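Search products and guides
Search
All categories

Cindby two-finger handheld gripper

The Cindby is a handheld gripper for recording manual tasks. The operator holds the body in one hand, works the fingers with a trigger and carries out the job as a machine fitted with the same fingers would have to do it. The recordings are used to train an arm, or to find out before an arm is bought whether the job is within reach of two fingers at all.

The second use is the more common one among our customers. Most enquiries begin with a list of chores: clearing tables, sorting returns, bagging small parts, folding towels. The Cindby gives a quick answer for each. If a trained person cannot do the job with the gripper, an arm with the same fingers will not do it either.

What it handles

Rigid and semi-rigid objects on a flat surface are the strong case. Cups, cartons, bottles, tools and boxed goods can be picked, turned and set down with one gripper. Two grippers, used as a pair, extend this to opening pouches, holding a bag while it is filled, and passing an item from one side to the other.

Soft goods are harder. Straps catch on neighbouring items, thin plastic film slides between the pads, and a bag seldom lies the same way twice. An operator corrects for this without thinking. A trained arm corrects for some of it, slowly, and stops or drops the item in other cases.

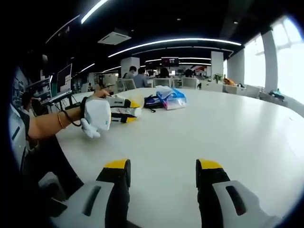
Handheld grippers over a shared worktable, with bags towards the far side.

What machines can do at present

Babar Ghumman runs the bench trials at our Waltier workshop. The last full trial used 240 recorded runs of a single chore, moving mixed items from a table into a tote. The arm trained on them was then given 200 attempts with the same kinds of item and completed 164. Most of the failures were with film bags and loose straps. Rigid items caused few problems.

The result is usable for a shop floor where a person is nearby to clear a stoppage. It is not usable for an unattended kitchen or laundry. We do not supply the Cindby as part of an unattended household system and do not expect to in the next product cycle.

Speed should also be considered. The trained arm took longer than the operator on every type of item in the trial. Buyers comparing labour costs should use the arm's measured cycle time -- the operator's time with the gripper is not a substitute.

Choosing a trial task

Tahmineh Bahrami's application notes are supplied with each unit. The main points are as follows.

Start with one chore and one table. Keep the items the same for the first set of recordings and vary only their position. Add soft items in a second set. Record failed grasps as well as good ones, and label them. Do not tidy the table between runs beyond what a normal shift would do.

Ordering

Order code 2778 covers one gripper, wrist strap, spare pads and printed notes. Pairs are ordered as two units and matched before dispatch. The Akov mounting plate, for fitting the same finger set to an arm, is sold separately. Nikolaidis plates from before August need an adaptor.

Trial hire is available for buyers who want to test a task first. Send a short list of the items to be handled, including any bags or cloth, to Jawad Janjua in applications. Hire bookings for the present stock close on 12th November.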